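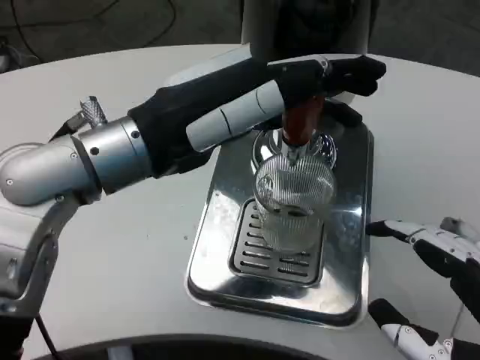
A reddish-brown tap handle above a polished chrome base, with a ribbed glass waiting on the grate of the drip tray.

Tabletop drinks dispenser

A tabletop drinks dispenser is a container for cold drinks, fitted with a tap, which stands on a table, counter or sideboard and lets people fill their own glasses without lifting or tipping anything heavy. The simplest sort is little more than a large jar with a tap near the bottom, of the kind brought out for garden parties and christenings. The grander sort has a tall upright body, a lever or handle at the front and a metal tray underneath to catch the drips, and is more often met with in cafés, hotel breakfast rooms and the better class of village hall. Both go by a number of other names, among them drinks tower, table tap, juice dispenser and, in older catalogues, table fountain, although this last term is also used for the decorative kind in which the drink is pumped round and round and so is best avoided when ordering.

Parts

Body

The body holds the drink. It may be of glass, plastic or metal, and is usually taller than it is wide, partly to save room on the table and partly so that the weight of the drink helps to push it out through the tap. Clear bodies have the advantage that everybody can see how much is left and what flavour it is, which saves a good deal of asking. Dark or solid-coloured bodies hide the level but look tidier on a laid table, and they keep strong light away from fruit drinks that would otherwise lose their colour on a sunny windowsill. A household model commonly holds 5 litres, and it should be remembered that a full one is heavy to move, so it is much better to put it where it is wanted first and fill it afterwards.

Many bodies have a separate inner tube for ice. This keeps the drink cold without watering it down as the ice melts, and it lifts out for washing. Where there is no tube the ice goes straight in with the drink, and slices of lemon and sprigs of mint generally follow it, with results for the tap that are described under Cleaning.

Tap and handle

There are two common ways of working the tap. On a lever tap the user pulls or presses a handle and the drink flows for as long as the tap is held open. On a turning tap the handle is twisted a quarter of the way round and stays where it is put, so that the user must remember to turn it back. Lever taps are quicker when there is a queue, and those that spring shut when released are kinder to tablecloths, especially where children are helping themselves.

Handles are very often given a colour of their own, and red and its neighbours are old favourites, as they are easily found at a glance against a black or shining metal background. A long upright handle can be taken hold of from above or from the front, and needs only a light pull. Short knobs look neat but are awkward for anybody with stiff fingers.

Nozzle

Below the handle comes the nozzle, a short spout pointing down towards the glass. The gap between nozzle and tray decides what can be put underneath, and it is the measurement most often forgotten by buyers. A dispenser that will take a tumbler with ease may refuse a tall beer glass altogether, and a jug may have to be filled with the whole apparatus pulled to the edge of the table, a habit which cannot be recommended.

Drip tray and grate

Under the nozzle sits the drip tray, with a slotted grate for the glass to stand on. The slots let stray drops fall away so that the foot of the glass stays reasonably dry and does not leave a ring wherever it is next put down. In some trays the grate lifts out and there is a deep well beneath; in others it is set into a shallow hollow in the tray itself. Stainless steel is the usual choice, being easy to wipe and not inclined to stain, and rounded corners are a small mercy both to the hand and to the cloth. A raised rim keeps in whatever the slots have missed. Highly polished trays are very handsome when clean and show every single drop when they are not, and some owners prefer a brushed finish for just that reason.

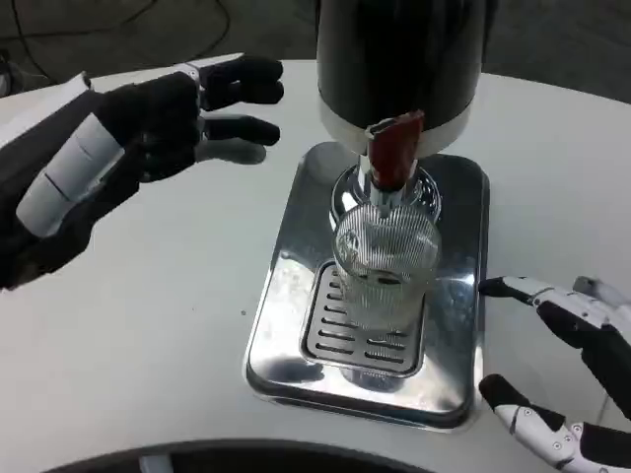

Tabletop dispenser with a tall black body, a white band and a dark red lever; the glass stands on the slotted grate, directly beneath the nozzle.

Glasses

Almost any glass that fits beneath the nozzle will do, but the straight-sided or slightly tapering tumbler is the one most often chosen. It stands squarely on a slotted grate, whereas a stemmed glass with a narrow foot may catch an edge and lean. Tumblers with fine vertical ribs are much liked for this kind of service. The ridges give the fingers something to hold when the outside has misted over with cold, they catch the light prettily, and they are forgiving of the small scratches that come with years of being washed and stacked. Their one drawback is that the ribs make it a little harder to judge the level of a pale drink from the side, so it is as well to look down from above as the glass fills.

Glasses bearing a printed mark near the rim should be washed gently, as the print fades sooner than the glass wears out. A faded mark does no harm to the drink.

Use

The glass is set upright in the middle of the grate, directly under the nozzle, before the handle is touched. The handle is then drawn gently and let go a little before the glass is full, there being nearly always a last mouthful still to come out of the spout. Still drinks may be run straight into the bottom of the glass. Fizzy ones are better taken slowly down the side, with the glass held at a slant, and many people think they are better not put into an open dispenser in the first place, since they go flat long before the guests go home.

Ideally the dispenser stands on a firm, level table with a little room on either side for full glasses and empty ones. Round tables suit it well when it can be reached from all sides, although the tap faces only one way, and a crowd will sooner or later gather in front of it. On a narrow sideboard the tray should be kept well back from the edge. A folded napkin alongside is always welcome.

Filling is done from the top, with the tap checked first. Sugar and honey should be stirred until fully melted before they go in, and pulp strained out with a fine sieve unless the tap has a wide bore. Thick smoothies, milkshakes and anything containing pips are better served from a jug.

Cleaning

The body is rinsed with warm water and a little washing-up liquid as soon as possible after use, and some of the soapy water is run out through the tap so that the inside of the spout is washed too. Clean water is then run through in the same way until there are no more bubbles. Taps that can be unscrewed should be taken apart from time to time, and the washer looked at for splits, a worn washer being the usual cause of a tap that weeps overnight.

Blocked nozzles are mostly the fault of mint leaves, lemon pips and raspberry seeds. A bottle brush or a pipe cleaner will shift most of them. Pins and skewers are apt to scratch the seat of the tap and turn a small nuisance into a lasting leak.

The tray and grate are washed like any other kitchen metal and, in hard water districts, dried straight away with a soft cloth. Chalky spots on chrome and steel come off with a little white vinegar in warm water, well rinsed afterwards. Scouring powder should be kept well away from a mirror finish.

Makers and collecting

Dispensers of this type have been sold under a great many names, not a few of them belonging to shops that never made anything themselves. The Winthorpe catalogue, long a friend to people furnishing tea rooms, listed 279 items of table and counter ware in its fullest edition and gave the dispensers a spread of their own, with spare washers and handles sold separately. The Heslow was a plain upright model remembered chiefly for its generous tray. The smaller Ama was meant for the home and came with a turning tap, which some owners later changed for a lever.

Hubert Michalski's booklet At the Table's Edge deals with the subject in more detail than most readers will need, and has a useful chapter on telling original handles from replacements. Handles are the parts most often lost or broken, and a piece with its own handle, nozzle and grate all present is naturally more sought after than one made up from several. The Pawłowska list, compiled for collectors and arranged by the shape of the base, separates domed bases from flat ones and is still the usual starting point for naming an unmarked piece.

See also

Beverage urn
Drip tray
Samovar
Tumbler (glassware)
Water cooler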